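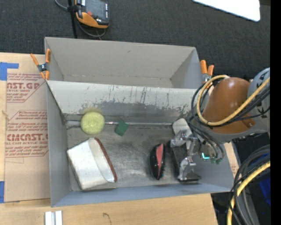
Figure 3. The bin used in the course project, with the arm at its right end.

3.2 Workspace and object set

The student teams worked with one shared bin for the whole term. It has two compartments separated by a sloping divider, and objects are moved between them one at a time. Figure 3 shows the bin with the objects in the front compartment and the rear one empty. A spring clamp at each side holds the bin to limit shifting when the fingers touch a wall. The metallic floor is scuffed and gives bright reflections, and the students were told to leave it that way. Two teams had asked to line it with matte paper, but we wanted their grasp detectors to deal with glare. The objects in the figure differ a good deal in shape and finish. The large white container lies on its side with the open end facing right, so a grasp can be planned either across the body or at the rim. The glossy black oval object is close to the gripper and shows small highlights that several of the early detectors marked as edges. The round yellow-green object and the small dark green square both lie against the foot of the divider, where there is less room for a finger on the far side.

Each of the 7 teams was given 301 logged grasp attempts from an earlier run of the course and could add up to 100 of its own. Attempts were made in sessions supervised by the second author. An attempt was scored as a success if the object was released in the other compartment without a manual stop. Drops onto the divider were scored as failures, even when the object slid back to where it had started.

Object positions were not reset between attempts. Hägglund proposed this rule after the pilot in June, when teams that arranged the objects by hand tended to place them near the middle of the floor. Under the new rule, objects collected along the walls and in the corners as a session went on, and success rates fell toward the end. A team could ask for a reset after 5 failures in a row. The resets are listed by team in Table 2 and are left out of the timing results in Section 4.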